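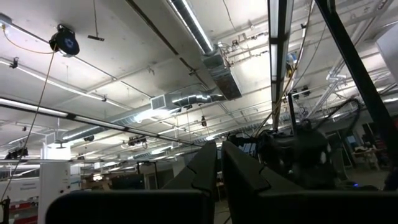
Fig. 1. Round ventilation duct beneath a white ceiling, exposed structure.

Unit 4: Running a youth league season
Handout for week 2. Module leader: Nathalie Kennedy

4.1 Registration
The Drolbridge league took 406 registrations in its last full season. Of these, 299 were returning players. Registration closes at the end of September and no team is drawn up before that date. Late forms go on a waiting list, in order of receipt.

4.2 Umpires
Each match needs one umpire at the plate and one on the bases. In the under-tens a single umpire may cover both, standing behind the pitcher. Umpires are assigned by the league and not by the home club. An umpire with a child in either team must be moved to another match.

4.3 Fixtures
Clindham and Werulness share one diamond, so their home dates alternate. The draft list for the season had 247 fixtures. Start with the shared grounds, then fill in the others. A postponed match is replayed within 2 weeks or recorded as a draw.

4.4 Pitch counts
The scorer keeps the count, and both coaches sign it after the last out. Rest days follow from the count and the age group (see table in the Spahić reader, chapter 3). A pitcher taken off may stay in the field but may not catch in the same match.

4.5 Protests
A protest must be raised before the next pitch. Questions of judgement, such as balls and strikes, cannot be protested.

Reading for next session: Dhillon, R., notes on ground rules, sections 1 to 5. Réjean Dhillon will take the seminar at 2 p.m.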